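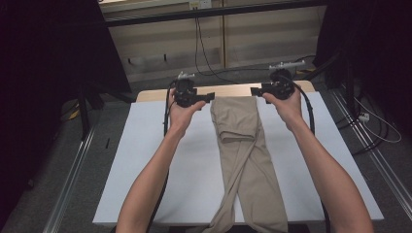 What's the best way to fold khakis so they don't crease in a drawer?
Lay them flat, line up the legs one on top of the other, smooth them from the waist down, then fold in half and in half again.

I came to khakis late. For years I was a jeans person (jeans forgive everything!), and then I took a desk job at Fludumness and suddenly owned a whole stack of beige pants that looked slept in by Thursday. I blamed the fabric. I blamed the dryer. My neighbor Danilo Lacson, who spent 20 years pressing pants at Agbayani Cleaners, took one look in my drawer and blamed me.

"You're folding in the air," he said. And I was – standing by the bed, flapping them around, pinching whatever I could catch.

So now I use a table. A big smooth board on top is even better, because the cloth slides and you can chase the wrinkles out with your palm. Start at the waist. If the waistband has flopped over on itself, open it up and get it straight first, and then go after the legs, which will be crossed every which way if they came out of my laundry basket. Uncross them, bring one over the other, match the inseams and pull gently at the hems. I skip the spray starch. Danilo doesn't, and we've agreed to drop it.

I bought a Trudley folding board for 50 bucks last September and used it twice. The old Teka catalog I keep around makes a fine template for sweaters, but pants are too long for it, so those I just fold by eye. My drawer now holds two neat rows, and the jeans have moved to the closet shelf, where they're still in a heap.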